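Search the archive Search all lists Go

To: Whitfield house list
Subject: Re: AC remotes, which ones work with the Nemton units
29th October

Quick one before I run out the door, sorry for the fragments.

> Does anybody have a spare remote for the wall unit? Ours is
> missing again and the unit came on by itself at 2 in the
> morning. I tried the one from the front hall and it does
> nothing at all. The rental office says 783 dollars for a new
> unit and they don't sell remotes by themselves. There has to
> be a cheaper way. Also does the timer clear if you pull the
> plug?

Don't pay the 783. Get a universal one. White plastic thing, little screen, says UNIVERSAL A/C REMOTE right on the front. The hardware place on Skamstead Road keeps them in a bin by the registers, or did last month.

Front hall remote is for the old Sisement unit, wont ever talk to a Nemton. Somebody should put tape on it with a marker. I keep meaning to.

Setting it up. You need the code sheet, folded up tiny in the package, do NOT throw it out. Mine had a couple of pages of brands in print so small I took it over to the window. Nemton has several codes. 921 did it for my bedroom unit. For the bigger one in the living room 921 turned it on but the fan speeds were all mixed up, so I went down the list and ended on 1090 (printed as 1,090 on the sheet, type it with no comma). Try 921 first anyway.

How I did it on mine, yours may have different buttons:

- fresh batteries, not the ones out of the junk drawer
- stand in front of the unit, fairly close
- hold the set button till the number on the screen blinks
- put in the code, press OK, wait for the beep
- then check cool, fan and temperature, all of them. On/off working doesn't mean teh rest does

If you get the auto search going instead, it steps through codes by itself and you hit any button when the unit beeps. Took me about ten minutes and I missed it the first time around. Had to start over. Bring a chair.

On the timer: pulling the plug cleared it on mine. I'd still set the clock on the new remote and turn the timer off from there too, because the remote can send its own on time. Could well be your 2 a.m. problem. If the missing one is down behind the couch it may still be sending, so look there.

Take the batteries out of it when you put it away for the winter. Lost one that way last December, green crud all over the springs, vinegar on a cotton swab got most of it off but the screen never came back right.

I have the extra code sheet if yours is gone. Will leave a copy in the mail nook tonight or tomorow.

Got to go.

List contact: use the form on the Whitfield house page | Copyright Whitfield house list | Back to top

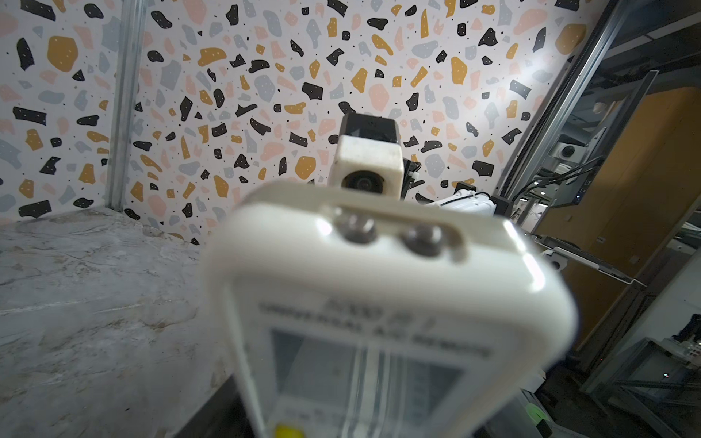

Will a universal remote lose its code when the batteries are changed?

Many of them do, so write the code on a piece of tape inside the battery door and enter it again after putting in the new ones.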